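Can the machine do the housework yet? The gallery

Usteo put out a batch of results for its household helper this month, all of them from Lurkar, the simulated house it does its practising in. I've been grumpy about household robots on this site for long enough that people now send me these things before breakfast. Three stills first, then the grumbling. The job in them is a tidy-up: get through the house, find what's been left on the floor, take it where it belongs.

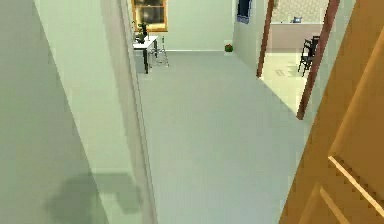
Through the door, desk and plant at the far end, kitchen off to the right. There's something small, red with a green top, on the floor by the back wall.

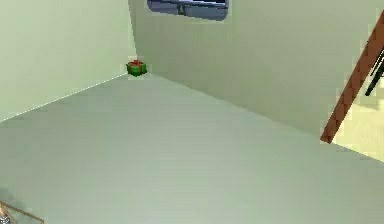
Green gift box, red ribbon and bow, tucked right into the corner.
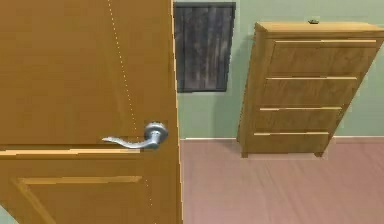
The lever handle, and behind the door a chest of drawers without a knob on it.

TOLLANCE, September

Let me start with the floor. I have never in my adult life seen a floor as clear as the one in the gift box picture. One present, in one corner, and then a great paddock of nothing in front of it. My own hallway at the moment has a school bag, a bag inside the school bag, one thong, a dog lead, and a receipt that has been walked on so often it's part of the boards. If you asked a visitor to tidy my hallway they'd want to know which of those things were rubbish and which were waiting to go out to the car. The visitor would probably still get it wrong.

So when Usteo says its helper can "tidy a home", my first question is whose.

To be fair to them (I'll try, in small amounts) a practice house is a sensible idea. You can run a chore overnight in Lurkar without scuffing a skirting board or frightening a cat. If the helper drives into the desk, nobody's out a desk. You can repaint the walls, move the chairs and start again before the kettle's boiled. I don't object to any of that. I object to the bit where the results from the pretend house turn up in a brochure with a family on the cover.

The results, then. The headline task is fetch and return: the helper is told what to look for and where it should go, and it has up to 30 minutes to manage it. Usteo ran the tidy-up in 19 layouts and says it was happy with most of them. "Most" is doing some lifting there, and it wasn't in a hurry to give me the rest of the sentence. I asked twice. What I got back was a page about how the layouts had been made harder since last time, which I'm prepared to believe, and a note saying that a full breakdown would be shared with partners. I am not a partner. I'm a bloke with a website and a mop.

Half an hour is a long time to put a present away. I timed myself on Thursday with a box of tissues, the spare room to the kitchen bench, and I stopped on the way to let the dog out. I won't give you the number because it isn't a fair contest and I'd been looking forward to winning it too much.

Now, doors. People who don't follow this stuff assume the clever part is picking the thing up. I reckon doors are worse. Look at the handle in the third picture: an ordinary curved lever, the kind you've opened with an elbow while carrying the washing. To use it the helper has to find it, get hold of it, push down, keep pushing down, pull or push the door along an arc it can't see the end of, and get its own bulk out of the way at the same time. Then there's the weight of the door, and the draught, and the mat underneath that has crept up since winter. A rendered door swings exactly as it's told. The one on our laundry drops on its hinges and has to be lifted a smidge before it will latch, and the trick of it took my mother-in-law several visits.

I put this to Usteo, less rudely. The answer was that Lurkar can vary how stiff a door is. Good. Can it do one that sticks only when it's humid? They're looking at it.

The chest of drawers bothers me for the same reason. It's a nice-looking piece, light wood, four drawers and no knobs to be seen. How do you open it? I would run my fingers along the top of a drawer front until I felt something I could pull, and I'd do it without thinking. Fingers are good at that. What the helper would do I can't tell you, and the results don't either, because none of the published tasks involve opening a drawer. The putting-away part of putting things away has been left for later. Half of tidying is opening something, finding it's full, and having a short argument with yourself about where the jumpers should live.

Then there's the matter of knowing what a thing is for. Say the helper finds a gift box on the floor. In the test it has an instruction: box goes there. In a house, a wrapped present on the floor in the corner could be hidden, or forgotten, or waiting for Saturday, or placed there on purpose by a four-year-old who will scream the place down if it moves. I've got no idea how you'd score that. Usteo doesn't score it. As far as I can make out, everything on the floor in these tests is fair game, and I wish someone had shown that assumption to a parent before it went in.

I'll give credit where I can find it. Getting from one room to another looks much better than it did. The earlier version of this software had a habit of treating a chair leg as a rumour, and thin metal legs like those on the chair in the first picture are just the sort of thing it used to sail into. According to the notes there are fewer bumps now. It also no longer gives up when the thing it's after is out of sight behind a partition, which was an embarrassing weakness in something sold as a helper. It goes and has a look. My teenagers could take a lesson.

And the shop-floor side of the business is in a different state altogether, which is worth saying because people lump the two together. Zein, which is the stock-moving trolley from the same outfit, is already trundling about in the back of the hardware place here in Tollance, and has been there for seven months. I went and watched it for a morning. It takes tubs from the receiving dock to the aisles and brings the empties back. It is slow and it beeps like a reversing ute. The staff have stopped noticing it, and I mean that as praise. When I asked whether it saved them any work, the answer was yes on delivery days and no on the others, when somebody has to clear its path. On balance they'd keep it.

But look at what Zein has going for it. Concrete floor, painted lanes, identical tubs, roller doors that stay up all day, and a person within shouting distance. Everything in the building has been nudged a little to suit the trolley. You can do that in a shop. I'm not painting lanes on my carpet and I'm not binning every cupboard we own because the handles are the wrong sort.

What would change my mind? I've been asked, usually by people who think nothing would, so I've written a list and sent it to Usteo. Run the tidy-up in a real house that somebody is living in at the time. Don't clear the floor first. Leave the doors however the household leaves them. Put at least two drawers in the task, with one of them jammed by a wooden spoon. Tell us every attempt, including the ones where a person had to step in and rescue the thing, and tell us how long it took with the rescue counted. Let the kids be home. If it does a passable job under those conditions I'll print it at the top of the page in large type and I'll feel quite cheerful about it, as I do not enjoy housework and never have.

They replied politely that real-home trials are planned. There was no date. There was a date last year, and it went past.

In the meantime the pretend house is where the action is, and I'll keep posting stills from it as they come through. A few readers have written in to say I'm being hard on a research project. Perhaps, but a research project doesn't usually have a pre-order button. Take that down and I'll go much easier on the rest.

Next gallery is dishwashers, loading of. If you've watched one of these machines have a go at a greasy baking tray, in a real kitchen and not a rendered one, write in and tell me how it went, and what state the tea towels were in afterwards. Comments are open until the weekend, then I turn them off so I can get the lawn done.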